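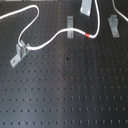

Two Nights in Linimbridge, and Why We're Already Planning a Third

We finally made it up to Linimbridge in April, after three years of saying "next spring" to each other across the kitchen table, and oh, it was worth the wait! The train from the coast takes 5 hours and winds along the river for most of the second half. Sit on the left if you can. We didn't know that, so we spent a good part of the trip leaning politely over a very patient couple and their egg sandwiches.

The station is at the bottom of town and pretty much everything else is at the top. There's a little bus that meets the afternoon train, but we decided to walk with our bags (my idea, and I heard about it all evening). The road goes up in long switchbacks past garden walls and a bakery that smelled so good we stopped before we'd even found our room. Get the walnut rolls. They sell out by 10 in the morning, and the ones we had that first day were the last in the tray.

We stayed at the Liew, a guesthouse on the upper square with creaky stairs and enormous bathtubs. Our room looked out over the rooftops toward the hills, and with the windows open we could hear the church bell and somebody practicing the trombone. Breakfast was served until 11, bless them, with plum jam, soft cheese and as much coffee as you could drink. The beds are on the firm side. I slept like a rock and my husband did not, so take your pick.

The big outing was the walk up to Skisesville, the old mining village on the ridge. It sits at 2,875 feet, and the path starts right behind the Linimbridge post office, climbing through beech woods before it opens out onto grass. You gain almost 900 feet on the way up, most of it in the last hour. I won't pretend I did it gracefully! But then you come over the top, and there's the whole valley behind you and a row of stone cottages in front, and a café with blankets on the chairs. We had bean soup and something called a miner's cake (dense, lots of ginger, very good dunked in tea) and didn't move for an hour and a half.

A few of the cottages are open to look around, and there's a small museum in the old pay office. It's only one room, but we loved the ledgers, with all those columns of wages and fines in beautiful slanted handwriting. One man was fined for singing. We talked about him all the way back down.

If your knees aren't up to it, a shuttle van runs to Skisesville from the upper square, leaving at 9:30 and again at 1. You can ride up and walk down, too, and next time I think we'll do just that. The path was muddy in the woods, so wear real boots.

For dinner, go to Uresier. We ate there both nights and I'm not sorry. It's tucked down an alley off the square, with a short menu that changes with whatever came in that morning. The first night I had trout with brown butter and the second night I had the trout again. My husband was more adventurous and got the rabbit pie, then a dumpling stew that he's been trying to copy at home ever since. It's small, so call ahead in the afternoon, and bring cash, as the card machine was down the whole time we were in town.

We missed the Saint's Well and the Sunday market, and the boat trips don't start until May, so there's a whole list waiting for us. If any of you have been in the fall, write in and tell me what the woods look like then. We're thinking October.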